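Prundard to issue second album by Rakiya Oyelaran

February 14, 2019 — Prundard will issue "Lawal", the second album by kora player Rakiya Oyelaran, in a pressing of 200 LPs and as a download. It has five tracks, recorded live to tape last December with Tâm Hà on double bass.

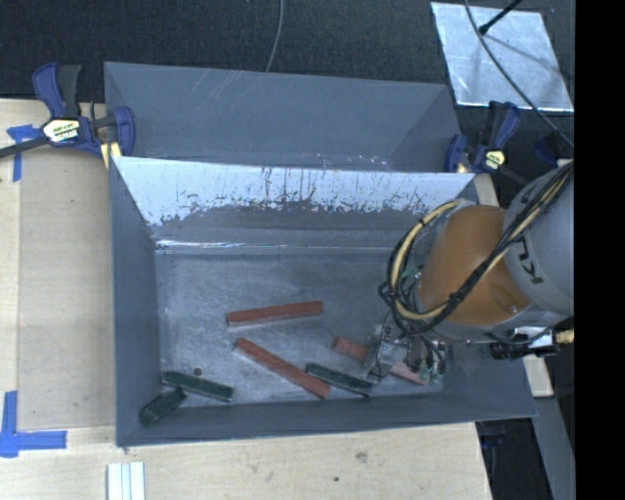 Formats and orders

The LP is cut at 45 rpm. Orders open today through the label's shop. The first album, "Utlow", has sold roughly 4,000 copies.

Press contact: Américo Rebelo, Prundard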